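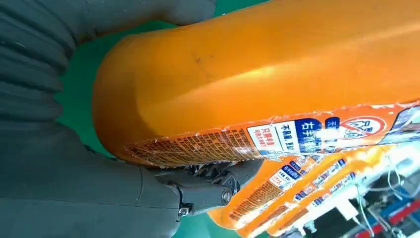
Sutalwood House Residents – Minutes of the Laundry Room Meeting

Share this page (6) | Comments (0)

Held in the ground floor common room, Monday, July 6, 2020, at half past seven in the evening. Ground, first and second floors represented. Apologies from the top floor corner flat and from the letting office at Lazaridis.

1. Minutes of the last meeting

The May minutes were agreed with one correction. Under item four, "the tumble dryer" should read "the left-hand tumble dryer". The right-hand one was working in May and is working now.

2. Matters arising

The new bulb over the sink has been fitted. The noticeboard is still on the floor behind the door and needs two longer screws. The ground floor front flat will put it up.

The letting office has replied about the drain smell. They say the trap was cleaned in May and they do not plan to send anyone again unless it comes back. Two people said it had come back. They were asked to write to the office separately, giving the time of day they notice it.

3. Shared detergent

This took up most of the evening.

In May it was agreed to stop everyone keeping their own powder on the windowsill and to buy liquid for the whole house. The orange detergent with the Chinese label was bought through Undura, who had it at the best price by the case. The bill was £119 including delivery. Receipts were passed round.

One resident who reads Chinese went through part of the label for the meeting. The line 不刺激 means that it is not irritating. The second floor back flat, who had asked about this on account of a child with eczema, would still like to try it on a few towels before using it for everything. Agreed that anyone who prefers their own product may carry on with it, as long as it is kept in their own flat.

There was a long discussion about how much to use. Some people have been filling the cap and some have been pouring straight into the drum. The machines are not large, and the first floor reported suds left in the door seal on several mornings. It was suggested that everyone uses 75 ml for a full load and half that for a small one. Agreed for now. A measuring cup will be tied to the shelf bracket with string, as the last one went missing. The cap is not to be used as a measure.

Storage was then discussed. The shelf over the machines shakes when they spin, and a bottle came down on to the floor in June. It did not split but it could have. The proposal was to keep bottles on the table, lying down, on the green mat, where they cannot fall far.

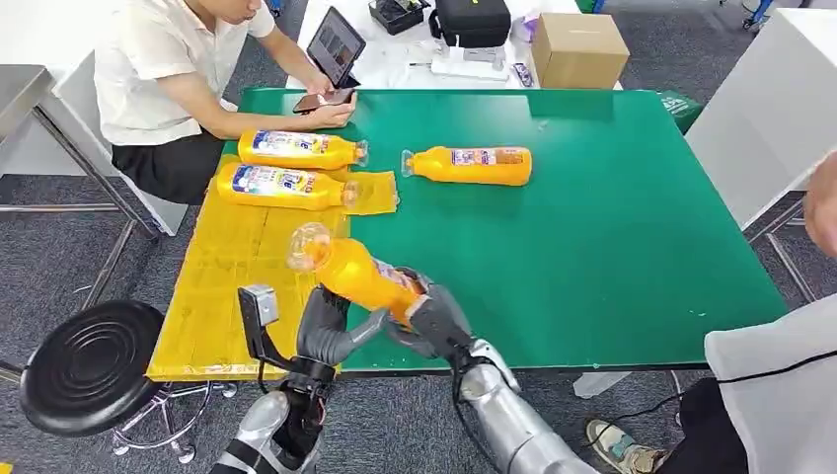 Against this, the first floor front flat said that a bottle on its side will leak sooner or later if the cap has not been pushed down properly, and that people in a hurry do not push it down properly. They would like bottles stood up in the cupboard under the sink. The ground floor said the cupboard is damp and the labels will come off. After some back and forth it was agreed that:

- the bottle in use stands upright at the back of the table, next to the wall
- unopened bottles may be laid on their sides on the table until the cupboard has been dried out
- nothing goes on the shelf over the machines except the box of lost socks
- whoever finishes a bottle rinses it and takes it to the recycling the same day

The table itself was raised. It is meant for folding and people should still be able to fold a sheet on it. The second floor asked that bottles be kept to one end. Agreed, the end furthest from the door. The green mat stays. It was bought to stop things sliding and it does that well enough. The yellow taped cardboard can stay as well until it gets dirty, and then it should be thrown out and not turned over.

A label for the cupboard door will be written in English and Chinese. The same resident who read out the bottle offered to do it.

4. Paying for it

The cost so far has been met from the laundry coin box. The box stood at £1739 before the order was paid, which is more than anyone had expected and is mainly down to the price going up last autumn. The letting office has confirmed in writing that the coin box belongs to the residents and is not part of the service charge.

It was asked whether the detergent should go on being free to use. The second floor felt that those who wash once a fortnight are paying for those who wash every day. The ground floor replied that those who wash every day are also the ones putting the coins in. Left as it is until the next meeting.

5. Left-hand dryer

Skornidholm came to look at it in June. The belt has worn and they have quoted for a new one. A part is on order. The "out of order" sign has been taken down twice by someone, and the machine was then used with the door held shut by a chair. Please do not do this.

6. Windows and the rota

The window is to be left on the latch in the daytime and shut at night. The floor rota was read out. First floor have July, second floor have August. The mop head wants replacing and will be added to the next order – the flat kind, as the string one never dries.

7. Any other business

A grey fitted sheet and one child's glove have been on the radiator since spring. They will go to the charity shop at the end of the month if not collected.

A resident asked whether the light could be put on a timer. To be asked of the letting office.

8. Next meeting

Same room, same time, in September. The meeting closed at ten to nine.

Actions

Ground floor front – screws and noticeboard.
First floor front – dry out the cupboard, leave the doors open for a week.
First floor back – measuring cup and string.
Second floor back – towels test, report next time.
Letting office – timer for the light.

0 comments

Recent items

Bicycle store: new code from the office
Minutes of the May meeting
Sutalwood House bin days, summer
Parcels left in the hall
Skornidholm visit: which machines are affected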